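Chapitre 6
Deux bras, deux mains : monter son robot dans un atelier partagé

612 partages – 33 commentaires

Jusqu'ici, nous avons travaillé avec un seul bras vissé au bord d'un établi, et j'espère que vous y avez pris autant de plaisir que moi à l'écrire ! Le moment est venu de lui donner un compagnon, et un torse pour porter les deux, ce qui change à peu près tout : le câblage, le poids, la patience qu'il faut, et aussi la place que l'on prend chez les autres quand on partage un local.

Le robot qui nous accompagnera dans ce chapitre a été monté à l'atelier Turnura, dans une pièce moquettée que l'on se prête entre bricoleurs. Seema Bisht en a dessiné le câblage et c'est à elle que je dois la plupart des bons conseils qui suivent (les mauvais sont de moi). Les bras sont du modèle Skovorent, les mains à cinq doigts viennent de chez Trernero, et l'ensemble a demandé 124 heures de montage, réglages compris – un peu moins si l'on ne perd pas ses vis dans la moquette.

6.1 Préparer le poste avant de préparer le robot

Prenez l'habitude de ranger les pièces par famille, bien écartées les unes des autres. Une main à cinq doigts pardonne très mal le désordre : deux objets qui se touchent sont, pour elle, un seul objet bizarre. Les disques de métal, les petites tiges et les carrés noirs auront donc chacun leur coin d'étagère, et ce qui est volumineux ira dans un bac posé au sol, à portée des deux bras.
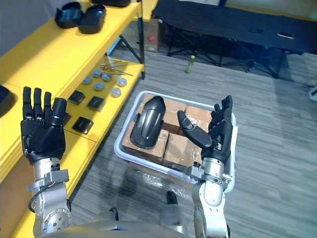
6.2 Les poignets et le passage des câbles

Le câble qui longe l'avant-bras doit garder une boucle généreuse. Trop court, il tire sur le poignet dès que la main pivote ; trop long, il accroche le premier rebord venu. Faites tourner chaque poignet à la main, alimentation coupée, d'une butée à l'autre, et regardez la boucle vivre sa vie pendant tout le mouvement. Recommencez de l'autre côté, même si l'envie de brancher vous démange (je vous comprends tellement).

Une fois les deux poignets libres, on passe aux objets souples. Les moufles sont un excellent sujet d'étude, parce qu'elles s'aplatissent, se plient et ne reviennent jamais tout à fait à leur forme de départ. Placez-en une devant chaque main, à plat, avec un bel espace entre les deux, puis amenez les bras lentement, l'un après l'autre.

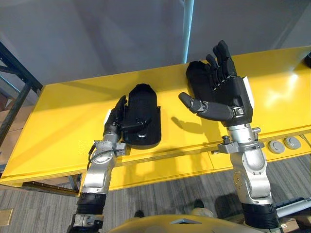 Fig. 6.2 – Les deux mains près des moufles noires, sur la table jaune : la gauche un peu refermée, la droite ouverte, pouce tendu.

Comparez la position des deux pouces avant d'aller plus loin. Dans l'exercice qui vient, vous noterez pour chaque main la hauteur à laquelle vous commencez à fermer les doigts, et vous garderez ce carnet sous le coude jusqu'à la section 6.4, où nous en aurons grand besoin pour régler la force de serrage.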